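4. Aufstellen und erste Inbetriebnahme

Dieses Kapitel gilt für die Waschmaschinen im Gemeinschaftsraum der Wohnanlage Benmont. Bitte lesen Sie es ganz durch, bevor Sie mit der Arbeit anfangen. Die Buchungs-App Niltus wird erst in Kapitel 5 erklärt.

4.1 Vor dem Anschließen

1. Prüfen Sie, ob der Boden eben und tragfähig ist. Eine Wasserwaage legen Sie zuerst längs und danach quer auf das Gerät.

2. Entfernen Sie alle Transportsicherungen an der Rückseite. Die Schrauben bewahren Sie bitte auf, man braucht sie bei jedem Umzug wieder.

3. Drehen Sie die Stellfüße, bis das Gerät nicht mehr wackelt. Die Kontermuttern ziehen Sie fest gegen das Gehäuse an.

Vorsicht: Das Gerät niemals mit montierter Transportsicherung einschalten. Die Trommel kann dabei schweren Schaden nehmen.

4.2 Wasser und Ablauf

4. Spülen Sie die Wasserleitung kurz durch, bevor Sie den Zulaufschlauch anschrauben. So kommt kein Sand in das Sieb.

5. Schrauben Sie den Schlauch von Hand fest. Eine Zange ist nicht nötig und beschädigt oft die Dichtung.

6. Hängen Sie den Ablaufschlauch mit dem Bogen ein und sichern Sie ihn mit dem Kabelbinder aus dem Beutel Amis.

7. Öffnen Sie den Hahn langsam und warten Sie 15 Minuten. Bleibt die Verschraubung trocken, können Sie weitermachen.

Hinweis: Für den Zulauf verwenden Sie nur das Schlauchset von Gunnlaugsson, Bestellnummer 474. Alte Schläuche bitte nicht wieder benutzen - auch dann nicht, wenn sie noch gut aussehen.

4.3 Probelauf

8. Stecken Sie den Netzstecker direkt in die Wandsteckdose. Mehrfachsteckdosen sind nicht erlaubt.

9. Starten Sie ein Programm ohne Wäsche, mit wenig Waschmittel. Bleiben Sie während des ersten Schleuderns beim Gerät.

10. Wandert das Gerät beim Schleudern, so beenden Sie das Programm und wiederholen Schritt 3.

11. Tragen Sie den Probelauf in das Geräteblatt ein. Zwei Unterschriften sind nötig. Das Blatt geht danach an Sigrún Stougaard - Fragen zum Eintrag beantwortet sie auch am Telefon.

Vorsicht: Kinder und Haustiere vom Gerät fernhalten. Vor jedem Start in die Trommel schauen.
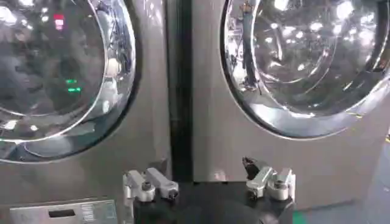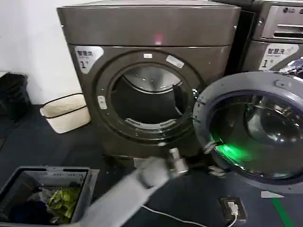
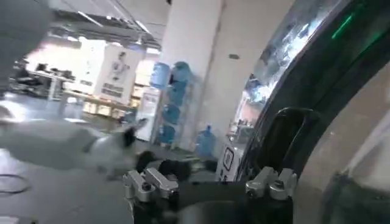
Abb. 4-1 bis 4-3: Im Waschraum. Das Gerät mit dem Aufkleber „1#“ ist in Abb. 4-2 zu sehen.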